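Post-fault inspection, right hand, card handover cell
Ekley workshop, August 18, 2018
Checked by: Nahom Tefera. Comments by: Mebrat Seyoum, who was holding the other end.

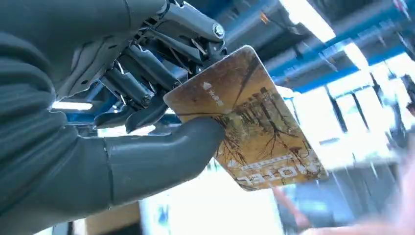 Reason for inspection: during the handover run the hand failed to release on request. The person pulled, the hand took this as a sign that the card was slipping, and gripped harder. Full marks for loyalty.

1. Emergency stop reachable from the handover position
FAIL. It was reachable by anyone with a third arm. Moved to the near post.

2. Release on pull, set at 5 newtons
FAIL. Found set at 44. Nahom says a typing slip. I say he has met my handshake and guessed.

3. Thumb: surface, seam, play at the base
PASS. No splits. Slight play, same as last time.

4. Linkage pins and pivot bolts
PASS. All tight. One pin marked with paint pen for watching.

5. Forearm covering, trapped folds
PASS, with a grumble. It rides up when the wrist turns. Karkari have promised a longer sleeve by November and did not say which one.

6. Fingers kept out of the closing area
FAIL. Mine. The rule is to take the card by the far edge and wait for the tone. There was no tone - see item 7.

7. Release tone audible
FAIL. Speaker unplugged on Thursday by someone who found it annoying. Plugged back in. It is annoying.

8. Fault log saved
PASS. 28 entries, every one reading "grip OK".

Injuries: none. One thumbnail, sulking.

Before the next run: items 1, 2, 6 and 7 to be rechecked by someone other than Nahom, then 200 releases on a blank card with no person in reach. Copy of this sheet to Benítez at Valtevus, who will ring up about item 2.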